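Last updated: 8 April 2022

Call for participants: shared meals study in Remdale

We are looking for 50 adults who eat at least one meal per day together with other people, at home or in another place where they live. The study is about how people decide what to eat when the decision is not only theirs. It is organized by Gollora, a small research office which studies daily habits, together with the cooking school Nako.

In many homes one person plans the food and the others have wishes. Some wishes are said aloud and some are only known. We want to understand how this works in a normal week, when people are tired, come home late, or have only a few things left in the kitchen. You do not need to cook well. You do not need to eat healthy food. We are also interested in people who never cook and only set the table or wash the dishes.

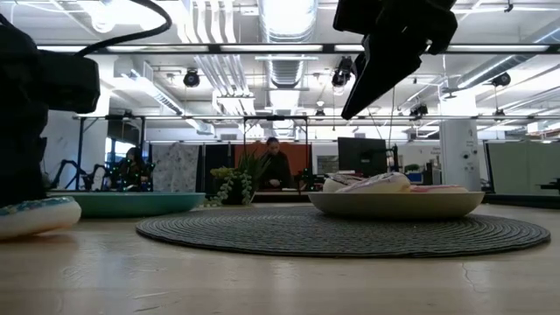
Who can take part

You can apply if you are 18 years or older, live in Remdale or close enough to come to us by bus, and share your meals with one or more persons. They can be family, a partner, roommates or neighbors. It is fine if only you take part and the others do not, but please tell them that you will write about the meals. Their names must not be in your diary.

We are sorry that we cannot accept people who work for Gollora or Nako at present. People on a medical diet are welcome - please mention it in your application so that the group lunch can be prepared in the correct way.

What you will do

First, you come to a meeting which takes 2 hours. We explain the diary, you fill in a form about your household, and there is time for questions. After this you keep the diary at home for three weeks in July. For every shared meal you write what was eaten, who suggested it, and if there was some discussion before. Most entries need only a few lines. The diary is on paper, but you can also ask for a file and send it to us by e-mail.

In the last week there is a group talk with six to eight participants in the Schwerdtfeger building, room 310, followed by lunch. The talk is recorded as sound only. The recording is deleted when it has been written down. 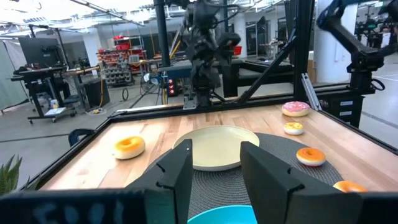

If you must miss a few days because of travel or illness, please leave these pages empty and continue afterwards. An incomplete diary is still useful to us, and we prefer it to one that was filled in later from memory.

What you receive

Each participant receives a free evening course at Nako, to be chosen from the autumn program. Bus tickets to the meeting and to the group talk are paid back if you bring the tickets. Lunch is free for everybody who comes to the talk. Children may come to the lunch, but there is no child care during the talk itself.

Your data

You take part by your own choice and can stop at any time without giving a reason. In this case we destroy your diary if you wish so. Results are published without names or addresses.

How to apply

Please write a short letter or e-mail with your age, the number of people in your household, and the meals you usually share. Write "Shared meals" and the study number 1521 in the subject line. We answer every application, also when all places are taken - then we ask if we may put you on the waiting list.

Contact: Gollora, Schwerdtfeger building, Remdale | © 2022 Gollora | Back to top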